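Flitdale Lunch Corner: Your Questions

Do I have to toast the bread?

Not at all! Plenty of our regulars like it soft, and a good thick slice holds up just fine under a round of ham. If you do want toast, let it cool a minute so the lettuce stays crisp.
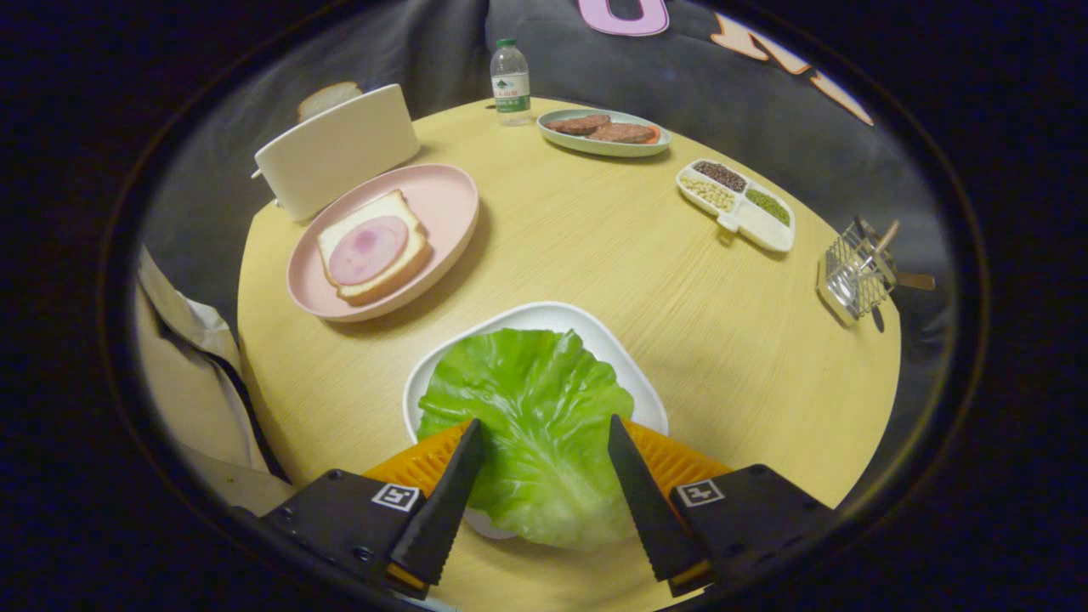
Can I wash the lettuce the night before?

You can, and we usually do (mornings being what they are). Dry the leaves well, roll them in a clean towel and keep them in the fridge.

How much is a ham sandwich kit?

It's 447 points on your Mellura lunch card, or 80 less if you bring back your box from last time.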